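4.2 The case against the small compartment

Advice on household storage rests on a claim that is seldom tested: that small things stay in order if each kind has a place of its own. The claim appears in magazines, in shop displays and, more often than one would like, in the opening pages of papers such as this one. It sounds right. A person who keeps screws in one cell and picture hooks in the next ought to find a screw faster than a person who keeps both in a jar. Whether the same person still has the screws in the right cell a few months later is a separate matter, and the one we were asked to look at in the Mikolcombe homes.

We have two doubts about the earlier work. The first is that most of it measures the wrong moment. Households are visited soon after they have sorted their things, when the effort is fresh and everyone is pleased with the result. Espiritu, the sorting plan that many home advisers in the area still hand out, was judged almost entirely on visits of this kind. The second doubt is about the word "organized" itself. In the Driltby survey a drawer counted as organized if it held a divided container of any sort. By that rule a divided box with nothing in it scores as well as a full one, and a tidy jar of buttons scores nothing at all. We do not see how a result obtained in this way can tell anyone what to buy.

The present study covered 40 homes. Each was given one divided box and asked to use it for whatever small goods caused the most trouble. No training was offered. We held back the usual leaflet on sorting, as we suspected that people follow a leaflet for a short while and then go back to what they did before, and we wanted to see what they did before. Across all homes, 1079 small items were listed at the first visit. The lists were made by the households themselves and should be read with that in mind. One home wrote "bits" and left it there.

The choice of box caused more argument among us than it deserved. Yeison Muñoz, who ran the home visits, wanted solid-colored boxes on the grounds that people like to hide small clutter. The rest of us wanted a box whose contents could be checked with the lid down. We settled on see-through plastic with a gray tint (Figure 3), a compromise that satisfied neither side. The layout is the common one, with a long divider down the length and shorter walls across it, so that the cells fall into two rows. We took the view that a plain layout would be fairer than a clever one. A box with many special shapes tells the owner what to put where, and any order found later might then belong to the maker and owe little to the household. 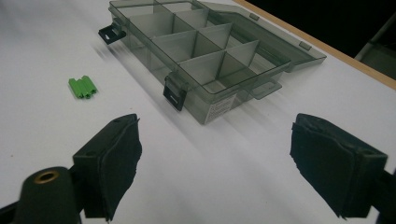
Figure 3. Divided storage box with the lid folded back and the compartments empty. Two black latches are fitted to the front.

4.3 What the boxes were used for

Most homes filled the box with hardware, sewing goods or both. A few used it for beads, and one for seed packets folded until they fit. The goods chosen were not always the ones that had been named as troublesome at the first visit. Loose batteries, for instance, came up again and again in complaints and hardly ever ended up in the box. People told us the cells were too small for them. We accept this, but note that many of the same people had managed to get a tape measure in.

The pattern we had expected, one kind of item to a cell, held in the first weeks and then weakened. By the last visit, in January, mixed cells were common, and in most homes at least one cell had become a place for things with no other place. Supporters of divided storage usually treat this cell as a failure. We are less sure. Several owners could say from memory what was in it, and found things in it faster than in the cells they had sorted with care. Our finding here is weak. The search task used only 3 items per home, and owners may well remember best whatever they handled last.

It is tempting to say that see-through walls helped. Owners said so, often without being asked. But what people say about a box they have been given free is poor evidence, and we had no group with solid boxes to compare them with. There is also a plain reason to be careful. Where several tinted walls lie one behind another, the plastic looks darker, and a small dark item in a far cell could be harder to pick out from the side than owners believed. Some of them opened the lid for every search while telling us they had no need to.

We were also unable to repeat the result reported from the Hestico trial, in which 200 households were said to have cut their search time after moving to divided boxes. That trial timed people looking for items they had themselves put away the same morning. Under those terms a shoebox might have done as well, and it is a pity that none was tried.

Two limits of our own work should be stated. Every home used a single box, so we can say nothing about what happens when boxes pile up, a stage at which many owners told us their earlier attempts had gone wrong. And the homes agreed to take part, which suggests people who already cared about small goods more than most. The mixed cells described above were found even among this group. We would expect more of them elsewhere, though we have not looked.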